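Community Help > Riding and Racing > Cyclo-cross

First cyclo-cross race in February – what pressure, and what happens on the start line?

Asked by Bhavana Amin | Viewed 804 times | 3 answers

I've signed up for the novice race at Skellach and I can't stop grinning! I've ridden road for years and done a couple of muddy gravel events, but never anything with hurdles and a run-up. I've got three things I'm stuck on.

First, tyres. I'm on Zanix mud tyres, 33 mm, tubeless. I weigh 81 kg in kit and I've been riding them quite hard because I'm scared of denting a rim. Everybody at my club says go softer, then they all give me a different number.

Second, gearing. The bike has a single 44 tooth ring on the front, left over from its road days. Is that mad for a steep grassy course?

Third, the start. I entered on the last evening, so I assume I'll be at the back. Is there any point in getting there early to line up?

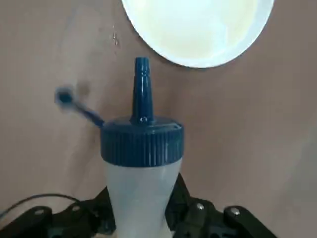 Squeeze bottle with blue screw cap and nozzle

Also happy to hear anything else a beginner ought to know. I've been practising getting on and off in the park and the dog walkers think it's marvellous.

Answer from Raghavendra Pai (marked as helpful by the asker)

Oh, you're going to love it. Skellach is a brilliant first course, lots of twisty grass and one proper bank you'll be running up whatever gear you've got.

Tyres: start at 20 psi in the front and a touch more in the back, then ride a practice lap. If you feel the rim bump on the roots behind the tennis courts, put a bit in. If you slide on every off-camber corner, let a bit out. Use the same gauge every time. They all read differently, and that's half the reason your clubmates can't agree. 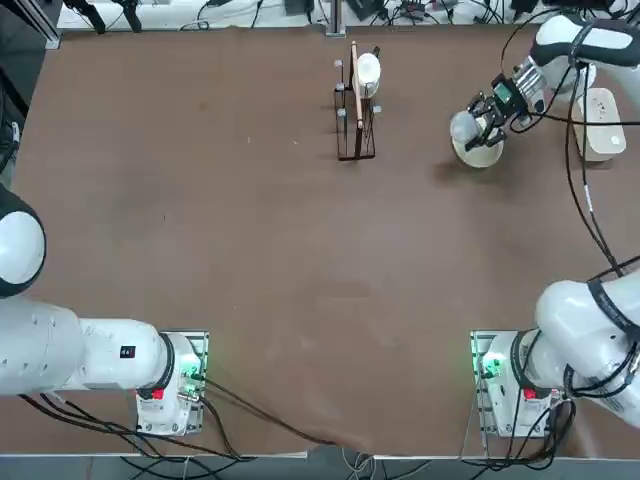
Two white arms on the brown table, the right one stretched towards the far side

Gearing: 44 is big. You'll get round, but you'll be grinding on the grass and walking bits other people ride. Something with 38 or 40 teeth is much kinder, and second-hand rings are cheap. Check the chain length if you swap.

The start: novices are usually called up in entry order, so yes, you'll probably be near the back. Don't fret. Warm up, be in the pen when they call it, and have your gear picked before the whistle – something you can spin, not something you have to stamp on. The first corner always bunches up. Stay wide, keep pedalling, and you'll pass people who've braked to a standstill.
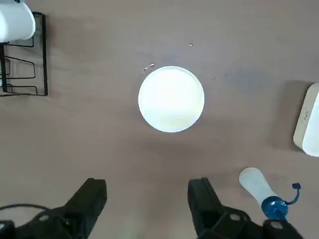
Dismounts are where you'll gain the most. Unclip earlier than feels natural, and carry the bike a bit higher than you think over the second hurdle. Everyone clears the first one and clips the second.

Answer from Diarmuid Brennan

Just run what you've got and have fun. I did my first one on a mountain bike (check the rules, Ashby allows it in novice races, not sure about Skellach). Take old shoes for afterwards and a bin bag for your kit.

Answer from Ourania Politis

Agree with nearly all of Raghavendra's answer, but I'd go a little firmer on the first lap if there's been a frost. Frozen ruts are hard on rims and at 81 kg you'll notice.

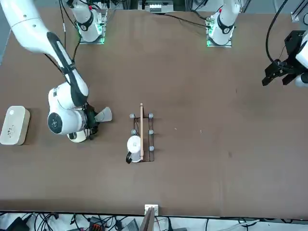
Brown tabletop from the far side, with a gripper held over it

Two more things. Pin your number on the night before, with someone else's help, while you're bent over as if riding. And walk the course if you can get there on the Friday, when it's usually taped by late afternoon. I found a lovely dry line along the fence that way last winter and picked up four places on it!

Comment from Bhavana Amin: Thank you all so much. 40 tooth ring ordered. Is it normal to be this excited about mud?

Comment from Raghavendra Pai: Yes. Tell us how the hurdles go.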